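Home Products Coolant Systems Service Contact

Ernberg Coolant Filtration Unit, Model 158

Reading time: 4 minutes

The Ernberg Model 158 is a free-standing filtration unit for water-based cutting fluids. It is intended for workshops that run lathes, mills and machining centres on a shared or single-machine coolant supply. The unit draws fluid from the machine sump, removes metal fines and tramp oil, and returns the fluid to the same sump while the machine remains in use.

Coolant that is left to circulate with fine chips and slideway oil will lose its performance well before the end of its useful life. Tool edges wear faster, surface finish suffers and the sump develops an odour. Operators may also experience skin irritation. Regular filtration addresses the cause of these problems and reduces the volume of fluid that must be sent for disposal.

How the unit works

Fluid enters through a floating skimmer head that rests on the surface of the sump. A coarse basket catches chips and rag fibres before they reach the pump. The fluid then passes through two filter stages. The first is a washable mesh cartridge. The second is a disposable bag, supplied by Raneo, which retains the finer particles. A settling chamber then separates the tramp oil, which is drawn off by hand through a tap at the front of the cabinet.

The pump is air-driven and has no electric motor. It may be run dry for short periods without damage, although this should not become normal practice. Air consumption depends on the setting of the regulator and on the length of hose fitted.

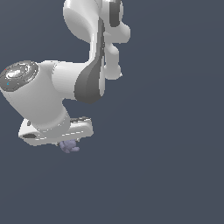
Placement of the unit should be decided before the hoses are cut to length. The cabinet must stand on a level floor within reach of the sump and must not block the chip conveyor or the electrical cabinet of the machine. In cells with automatic loading, the full working envelope of the arm has to be kept clear. An arm drawn with its segments folded, bent at a compact elbow and with the gripper hand brought in, takes up far less room than the same arm at full stretch, and the layout should be prepared from the extended position. Hoses should be run along the floor in a covered channel or fixed to the machine guard.

Suitable fluids

The Model 158 is suitable for soluble oils, semi-synthetic fluids and fully synthetic fluids at normal working concentrations. It is not suitable for neat cutting oils, solvents, dielectric fluids or any liquid with a low flash point. Customers who machine magnesium should contact our technical office before ordering.

Where cast iron or graphite is machined, the bag will fill more quickly than it does with steel or aluminium. A magnetic pre-filter is available for ferrous work and can be fitted at the factory or added later.

Maintenance

The mesh cartridge should be rinsed at the end of each working week. The bag is to be replaced when the gauge on the outlet side enters the red band, or after 3,000 operating hours, whichever comes first. The pump diaphragm is inspected at the annual service. All wearing parts can be reached from the front of the cabinet with ordinary hand tools.

Before the cabinet is opened, the air supply must be shut off and the pressure released at the drain valve. Used bags and separated oil are to be stored and disposed of in accordance with local regulations.

Supply and warranty

Each unit is delivered assembled, with skimmer head, inlet and return hoses, one mesh cartridge and 5 filter bags. The cabinet is finished in grey powder coat as standard – other colours are available at extra cost. A wheeled base made by Pultwood may be ordered for workshops that move one unit between several machines.

The warranty period is 2 years from delivery and covers defects in material and workmanship. It does not cover filter media, hoses damaged by chips, or faults caused by an unsuitable fluid. Units ordered by the end of November are normally dispatched before the December closure.

Spare parts are held at our Lucero warehouse. Please quote the serial number, found on the plate inside the cabinet door, with every order.

© Ernberg. All rights reserved. | Contact us | Back to top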